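ok so. flowers. a thread, typing this in the ten min before I have to be back downstairs

Leonora Macapagal asked last week how I do a table bunch that doesn't fall over or look like a hedge, and I said I'd write it up and then didn't. sorry Leonora. writing it up

first thing - the cloth. I will die on this hill. dark cloth under pale flowers. we've got a maroon one and everything looks better on it, even supermarket stuff that's a bit past it

white tablecloth + white flowers = where did the flowers go

the maroon one cost me 800 at Masanja, yes I know, no I don't regret it. creases like mad though. never once ironed it properly

second thing. slim vase. people go straight for the big wide one and then need 20 more stems to fill it and it still gapes in the middle. narrow neck does the holding for you

ours is green glass, dead slender, came from the Jutthorpe market, chipped on the bottom where you can't see

third. one loud colour, everything else quiet. yellow is the loud one, then pale pink and white small stuff, then leaves. stop there. Imelda Galang adds a purple thing every time and every time I take it out when she's gone for tea

also tip the vase while you're fiddling. hold it at an angle and turn it, you see the gaps from the side strait away. upright you only ever see the front 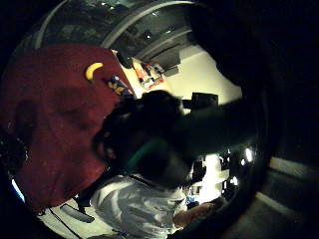
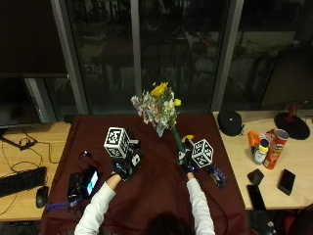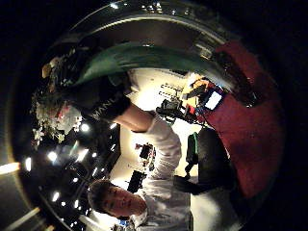
green vase, maroon cloth, yellows doing all the work in the middle one

anyway. water. only half fill a thin vase, or it's all down your sleeve the second you tip it. I have ruined two shirts. white ones, obviously

cut the stems at a slant, take off any leaf that'd sit under the water, change it every 2 days. not "when it looks cloudy". by then it smells

Santino Fuentealba swears by a spoon of sugar. I've tried it, saw no difference, he says I used the wrong spoon??

height - stand it where it's going to live, sit down, look across. if you can't see the person oppposite it's too tall. take an inch off and look again. inch at a time, you can't stick it back on

and don't put it dead centre if people need the table. bit off to one side, nearer the wall end. phones and cables and whatever will creep in from the edges within the hour, you can't stop it, leave them a side

someone asked about shop-made bunches. fine! just take them apart first. lay it all out on the cloth, loud ones in one pile, small stuff in another, leaves last. then build it back up slowly. the shop ties them flat for the wrapper so they always come out looking squashed

Janka Štefanec wants to know does it work with fake ones. yes, and you can skip all the water bits. bend the wires a little so they don't all point the same way

right that's my ten min gone. will do the wide vase one next time, needs a tape grid over the top and I've ran out of tape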